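Como é feita uma sala de escritório por dentro
Caderno de leitura para os alunos do 1.º ciclo — Núcleo Educativo da Fundação Claneo

Muitos adultos passam uma boa parte do dia num escritório. Os alunos que visitam o nosso edifício, em outubro, perguntam com frequência para que serve cada peça que ali encontram. O presente texto responde às perguntas mais habituais e explica algumas palavras novas, que estão reunidas no fim.

As paredes que deixam passar a luz

Numa casa, as paredes são quase sempre opacas. Opaco quer dizer que não se vê através. Num escritório usam-se muitas vezes paredes de vidro, a que se chama divisórias. A luz atravessa-as e chega às salas que ficam longe das janelas, e quem está no corredor percebe se a sala está ocupada.

Existem divisórias altas, que vão até ao teto, e divisórias baixas, que apenas separam um espaço do outro. As baixas podem levar peças de metal presas ao bordo de cima. Essas peças chamam-se grampos ou suportes. Um grampo aperta o vidro dos dois lados, como dois dedos que seguram uma folha de papel, e por isso deve ser montado com cuidado, sem forçar. 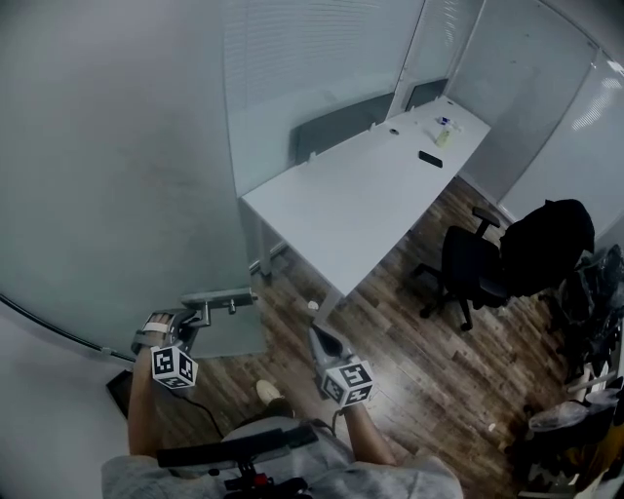 Divisória baixa de vidro com suporte metálico no bordo superior; ao centro da sala, a secretária branca.

A secretária

A secretária é a mesa de trabalho. O tampo é a parte de cima, lisa, onde se pousam as coisas. Uma altura comum para o tampo é de cerca de 80 centímetros, mas há secretárias mais baixas e outras que se podem subir e descer.

Em muitos tampos existe um furo redondo, perto da parte de trás. Chama-se passa-cabos. Por ele passam os fios do computador e do candeeiro, que assim descem para debaixo da mesa e não ficam espalhados entre os papéis. Os alunos podem procurar um furo igual na secretaria da sua escola.

No bordo de trás do tampo costumam ser colocados painéis. Um painel de secretária é uma pequena parede que separa duas pessoas sentadas frente a frente. Alguns são forrados de tecido e ajudam a abafar o som das conversas. São fixados ao tampo por suportes pequenos.

É natural que numa secretária haja objetos de uso diário: um telemóvel, uma garrafa pequena, um caderno. A regra da nossa casa é que cada pessoa arruma o seu lugar ao fim da tarde.

O vidro que esconde

Nem todo o vidro é transparente. O vidro fosco tem uma superfície trabalhada, ou uma película colada, que espalha a luz em várias direções. Vê-se a claridade, mas as formas do outro lado ficam esbatidas. Usa-se em portas e em salas de reunião, onde as pessoas precisam de sossego.

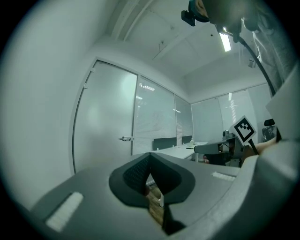
As persianas servem para um fim parecido, com uma diferença importante: podem ser abertas e fechadas. As suas tiras, chamadas lâminas, rodam todas ao mesmo tempo. Quando o sol está baixo e bate nos olhos, inclinam-se as lâminas; quando o céu escurece, voltam a abrir-se.

Também as cadeiras foram pensadas para quem trabalha sentado. As que têm encosto em rede deixam passar o ar, e as costas ficam mais frescas no verão.

Uma experiência para a aula

A arquiteta de interiores Maj-Britt Viklund, que colabora com a Fundação, propõe a seguinte atividade. São necessárias uma folha de plástico transparente, uma folha de papel vegetal e uma lanterna. Acende-se a lanterna atrás de cada folha e observa-se qual delas deixa ver melhor a lâmpada. Depois, coloca-se um lápis encostado ao papel vegetal e afasta-se devagar. Os alunos devem registar no caderno o que acontece ao contorno do lápis.

Palavras novas

Divisória — parede leve que separa dois espaços.
Tampo — parte superior da mesa.
Passa-cabos — furo por onde descem os fios.
Fosco — que deixa passar a luz, mas não as formas nítidas.
Lâmina — cada uma das tiras de uma persiana.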